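How to run the simulator stand at an open day

Notes from the Virley open day in March, typed up quick before I forget. Meant for whoever runs the Geris stand next time.

Before doors open

Start the simulator first, then the big screen. Other way round and the screen picks the wrong resolution. Load the Wirnotby room, not the warehouse one – too slow on the stand laptop. Set the view to the wrist camera. Visitors like seeing what the gripper sees.

Check the fingers open and close all the way. Do it 3 times. Then leave them open and the arm parked, so the first visitor starts from the same place as everybody else.

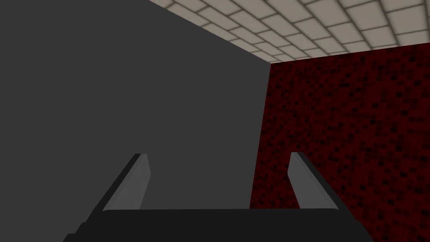 Running a turn

Give each visitor 2 minutes on the controller. One stick moves the arm, the other tilts the wrist. Triggers for the fingers. Tell them to go slow, they wont, so keep a thumb near reset.

Groups of 6 or 7 at most. More than that and the back row cant see the screen.

If someone gets lost with the view tilted, have them level the wrist before moving anything else. Saves alot of resets.

Between groups

Reset the room, park the arm, fingers open again. Log any crashes in the Poulain sheet – time and what the visitor was doing, one line will do.

Packing up

Save the session before you close it. Controllers back in the grey case, on charge overnight.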